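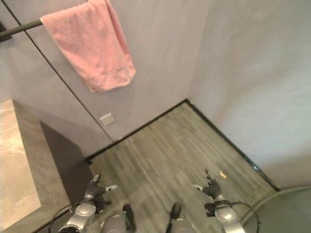

Why Do Towels Have Loops?

Take a bath towel and look at it very closely. If it is the fluffy kind, you will see lots of tiny loops of thread sticking up all over it. This kind of cloth is called terry cloth. The loops are there to soak up water.

How the loops work

Most bath towels are made of cotton. Cotton comes from a plant, and each thread is made from many thin hairs called fibers, twisted together. Water likes to cling to cotton. When a drop touches the thread, it spreads into the small gaps between the fibers and gets pulled along. Scientists call this capillary action. You can see the same thing when you dip the corner of a paper towel in a glass of water and the wet part creeps upward.

A flat piece of cotton, like a bed sheet, can soak up water too. But a sheet is thin, so it fills up fast. A towel with loops has much more thread packed into the same space – and more thread means more room for water.

How the loops are made

Towels are woven on a machine called a loom. Most cloth is made from two sets of threads, one going up and down and one going across. Terry cloth has an extra set. The extra threads are kept slack, so when the loom pushes the rows together they bunch up into loops. Usually there are loops on both sides.

At the Fament mill in Plirberg, one loom makes 16 towels in an hour. The cloth comes off the loom in one long piece. After that it is washed, dyed, cut and hemmed. A hem is the folded edge that is sewn down so the threads do not come apart.

Why we hang towels up

After you dry yourself, the water has not gone away. It is in the towel. If you drop the towel on the floor in a heap, the water in the middle has a hard time getting out. Tiny living things called bacteria and mold grow well in damp places, and they can make a towel smell sour.

A towel on a bar has air moving past it. The water slowly turns into a gas called water vapor and drifts off into the room. This is evaporation. A towel spread out wide dries faster than one that is bunched up, and opening a window or running the fan helps too.

Try it yourself

You will need 2 old washcloths that are the same size, a bowl of water and a place to hang things.

Wet both washcloths and squeeze them out. Hang one over a bar or the back of a chair, spread out flat. Roll the other one into a ball and leave it on a plate. Feel them both after an hour, then again before bed. Write down what you notice. If you do the test again in January, when the heat is on, see if the times change.

Words to know

Absorb: to soak up.
Evaporation: when a liquid turns into a gas.
Fiber: a very thin hair or strand.
Loom: a machine or frame for weaving cloth.
Terry cloth: cloth with loops of thread on it.

From the Stullel home science pages for grades 2 to 4. Last updated June 25, 2018.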